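Radio add dates and the cost of a crowded week

Labels still choose an add date the way they did when programme directors opened parcels. A single is serviced, the promotion staff ring round, and one day is named on which stations are asked to put it into rotation. The practice has survived the move to file delivery almost unchanged. I think it should be dropped for all but the largest releases, and I say this having scheduled add dates for 15 years, first at Brastard and later as a freelance.

The argument for a common date is that it concentrates the count. If 61 stations add a record in one week, the trade chart shows a debut and the debut is used to persuade the stations that held back. The mechanism works when the record has a week to itself. It works poorly when six other labels have chosen the same one. 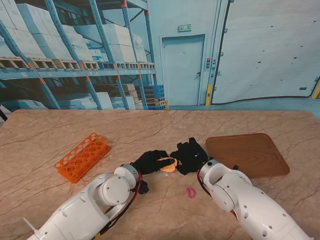
Two arms over a marble-patterned tabletop.

Last July, Tidance serviced a mid-tempo single by Anika Benavides to a panel of 407 stations. The date had been fixed before the rest of the month was known. By the time the calls began, the week held three returning headline acts and a film theme. Most music directors had two open slots. The single took a handful of adds, fell below the level at which the chart prints a title, and was treated inside the label as a failure. The same record, worked market by market in the autumn by Murali Ramasamy, stayed in rotation at several stations until spring. Its audio had not been altered.

One record proves little, and Archie Pollock, who ran the Nokura regional desk at the time, has put the opposite case to me more than once. Without a date, he argues, the field staff have no deadline and the stations have no reason to decide. I accept the first half. A deadline is useful to the people making the calls. It is less clear that it has to be the same deadline in every market, given that playlists are reviewed at different intervals and the open slots do not fall together.
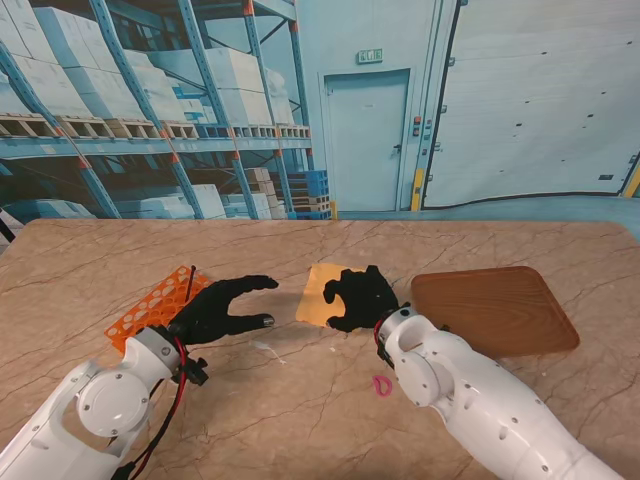 COMMENT: PROMOTION AND AIRPLAY

The alternative is a rolling add. The label sets a window of six weeks and gives each regional promoter a target within it. Stations are approached when their own rotation is turning over. Reporting is by cumulative spins, with adds recorded but not ranked. Zariņš has worked this way for its smaller acts and has kept its field team the same size.

There are two costs. The first is that the chart debut is lower or does not occur, and some managers' contracts still tie a bonus to it. Those clauses would need to be rewritten around total airplay. The second is that the head of promotion must wait longer before reporting a result, which is awkward where budgets are reviewed monthly. Both are problems of paperwork, and neither bears on whether listeners hear the record.
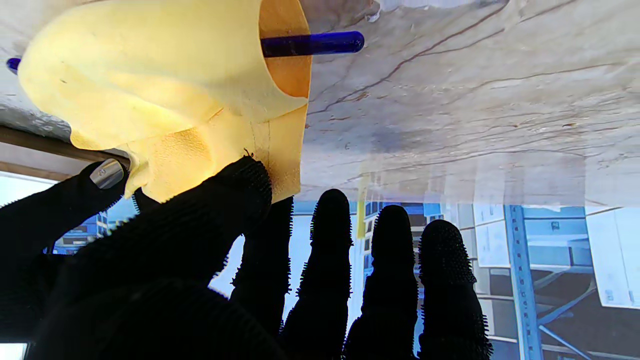 Does a rolling add make a record harder to track?
It takes more work in the first fortnight, as figures arrive unevenly from each market. After that, cumulative spins give a steadier reading than a single week of adds.

Afshin Khosravi has suggested a compromise in which the date is kept for the national groups and dropped for independent stations. I would support that as a first step. The groups programme centrally and can use a common date. The independents cannot, and they are the stations where a new act is most often heard first.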